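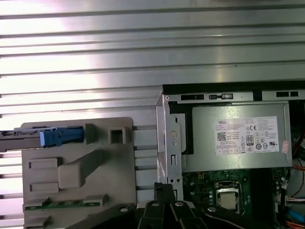

**Notice to Residents of Iltcombe Concerning the Bell**

Issued November 23, 2024, by the Office of the Parish Recorder

The Office has received a number of letters on the matter of the bell and regrets the delay in answering them. As the letters raise many of the same points, the Recorder has been directed to reply to all of them in a single notice, to be posted at the ferry landing, the school, and the door of the former Skyrme cannery.

Residents will be aware that the bell was removed from the tower in June for repair. The contract was awarded to Grorari, whose estimate was the lower of the two received. The bell was lowered in the forenoon, placed on a cart, and taken to the landing under a canvas sheet. The receipt for it is held by this Office and may be inspected on request.

Residents will also be aware that the bell has continued to ring.

The Office wishes to set down what is known. On the evening of the removal, at the usual hour, the bell was heard in all parts of the town and by the crew of one boat beyond the bar. The sexton climbed the tower with a lamp and found the frame bare and the rope tied off where it had been left. The bell was heard again the next morning. It has been heard at every hour since, with the exception of 6 nights in the month following, which are discussed below.

Several letters propose that the sound is an echo. The Office consulted the schoolmaster on this point, and he is of the opinion that an echo would have ended by now.

Other letters propose that the bell was never removed. The Office takes this suggestion seriously and has answered it in the only manner available. An inquiry was sent to Grorari, asking that the bell be struck in the workshop at noon and the result reported. The reply states that the bell was struck with a mallet by the foreman in the presence of two apprentices, that it moved on its chain in the normal way, and that it made no sound. The foreman asked whether it had been silent when it was sent. He was informed that it had not.

With regard to the 6 nights, the Office has compared the dates against the register. On each of them a resident of Iltcombe was near death, and on each of them the resident recovered. The Office draws no conclusion. It notes only that the widow at the top of Chapel Lane, who was the last of these, has stated that she heard the bell throughout her illness, very close, and that it was company. No other household heard it on that night. Her statement has been entered in the register at her request.

The Office must now turn to the question of cost. The repair was approved at 4000 crowns, to be paid on the return of the bell. Grorari has written to say that the crack is mended, that the work is sound, and that the bell is ready to be shipped. The firm has asked for payment and for a date.

At the open meeting, 101 residents were present and 4 spoke. The first held that a debt is a debt. The second asked what would happen if the bell were hung again and remained silent, and the ringing stopped besides. The third asked what would happen if the bell were hung again and the town then had two. The fourth, a child, asked whether the sound would mind. The chair ruled the last question out of order - the Office has since been instructed to restore it to the minutes, where it now appears in full.

No vote was taken.

The Office has accordingly paid Grorari from the harbor fund and has asked the firm to keep the bell in storage through the winter. A charge will be made for this. The Office considers it reasonable.

Until further notice, residents are asked to observe the following. The tower door is to remain locked. The rope is not to be pulled. Persons wishing to know the time may rely on the ringing, which the harbor clock confirms to be correct. The practice of leaving bread on the tower steps is not forbidden, but the plates should be collected by their owners.

The proposal to lease the tower to the Flisex company for the storage of nets has been declined. The company's agent visited the upper floor at the hour and withdrew the offer on his own account. He left his hat, which may be claimed at this Office between nine and noon.

Further letters on this subject will be read and filed. The Recorder asks that they be signed.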